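Trela Evening School
Home and Office Order, Unit 4: The Desk Surface and the Small Container
Course handout, revised 06/02/2022
Author: Tóth

Please read these notes before the practical part. You will need your own desk or table, one pencil cup and the small things that usually live on the desk.

4.1 What we mean by a working surface

In Unit 3 we spoke about drawers and shelves. Now we come to the top of the desk. In this course a working surface is the part of the table where the hands, the paper and the keyboard have their place. Everything that stands there for longer than one day is called a resident. Everything that comes and goes with a task is called a visitor.

Most students have too many residents. A stapler is used perhaps once a week, but it stands next to the elbow every day. The rule for this unit is simple: a resident must be used on most working days. If it is not, it goes into a drawer or onto the shelf.

4.2 Clearing before choosing

Do not buy a container first. Many people come home from the shop with a nice set of boxes and then look for things to put inside them. In the Wadville group we tried this order instead, and I recommend it:

Take everything off the table, also the lamp if it can be moved.
Wipe the surface and let it dry.
Test every pen on scrap paper. Pens that do not write leave the house today.
Sharpen the pencils you want to keep.
Put the remaining writing tools in one row and look which ones are doubles.
Only now decide on the size of the cup.

The third step takes longer than students expect. One home office in our exercise had 50 pens in a shoe box, and testing them filled the first half of the lesson.

4.3 Types of pencil cup

Wire mesh. Light to lift, and you can see what is at the bottom. Dust and pencil shavings can fall through the holes of the side, so look if the base is solid. A solid base also protects the table from ink when a marker is stored with the tip down. Thin items such as compass needles or loose leads can catch in the mesh.

Ceramic. Heavy and steady, good for long rulers and scissors. It breaks when it falls on a tile floor. An old mug does the same work.

Plastic with compartments. Useful when several people share a desk, for example one compartment for each person. The corners are difficult to clean.

Wood. Pleasant to touch, but ink stains stay forever. Please line the bottom with a round piece of felt or card.

For a small desk I prefer mesh. For a desk where children work, I prefer ceramic with a wide foot, or plastic.

4.4 Where the cup should stand

Sit down in your normal position and stretch the arm you write with. The cup belongs a little inside this distance, toward the back of the table and to the side. If it stands directly in front, you will reach over your paper each time. If it stands at the very edge, a sleeve will take it down sooner or later.

Left-handed students place the cup on the left side. This sounds clear, but in shared offices it is often forgotten.

On a light table a dark cup is easy to find with the eye, and the same is true for a light cup on a dark table. Students with weak eyesight have told me this helps them more than any label.

4.5 Care

Empty the cup once a month. Turn it over above the waste bin and knock gently on the base. Wash metal mesh with warm water, a soft brush and a drop of dish soap, then dry it immediately with a cloth, also inside the rim. Water that stays between the mesh and the base can make rust, and rust leaves a ring on a white table. If you already have a ring, try baking soda paste on a small hidden place first.

4.6 Homework

Clear your desk as in 4.2. Write down your residents and your visitors in two columns. Keep the list until December, when we compare it with the second one. Students who use the Pomside workbook can write in the empty pages after the chapter on drawers.

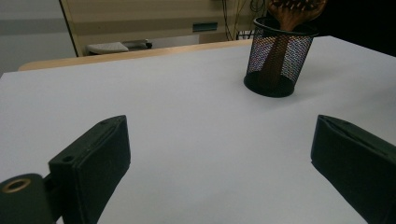 How many pens and pencils should I keep in one cup?

Keep as many as you can lift out one at a time without pulling the others with them. For most people this means two pens, two pencils, one marker and a pair of scissors. Spare ones go in the drawer, and you take a new one only when an old one is finished.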